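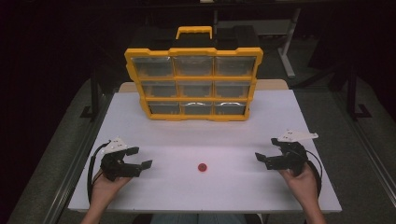
Parts organizer

A parts organizer (also drawer organizer, small parts cabinet) is a case with several small drawers, used for keeping screws, washers, beads, fuses and other little things apart from each other. It is usually made of plastic. The frame is often in a strong colour and the drawers are transparent, so the owner can see what is inside without opening them.

Construction

The drawers are arranged in rows and columns. A common small size is three by three, which gives nine drawers of equal measure. Larger cabinets mix narrow drawers with wide ones. Many portable types have a handle on the top. Because the drawers can slide out when the case is tilted, some makers add a small catch at the front of each drawer. The Gethin pattern, sold for many years in Costport, had 18 drawers and was meant to be screwed to a wall.
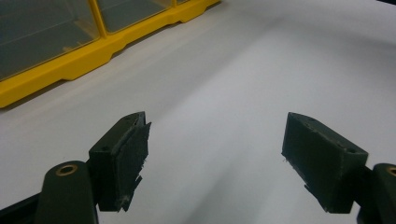
Feet or notches on the lower rim allow some models to be stacked, although a tall stack becomes unstable when the upper drawers are full and the lower ones are empty. Heavy items such as bolts are therefore kept at the bottom.

Use

In home workshops the contents are mostly sorted by kind and then by size. Labels are put on the drawer front or on the frame beside it – the second way has the disadvantage that drawers may be returned to the wrong place. Sewing rooms use the same cases for buttons, and the repair room at Kestoncombe keeps roughly 698 watch parts in 2 of them. A single washer left on the table is normally put back before another drawer is opened, as flat parts are easily lost. 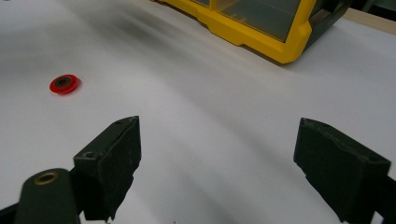 Zoila Agudelo disagrees with sorting by size, and writes in the Kondton workshop notes that washers should be kept in the same drawer as the bolts they fit, "even if the drawer looks untidy". Other users keep one drawer for unsorted parts and empty it every January.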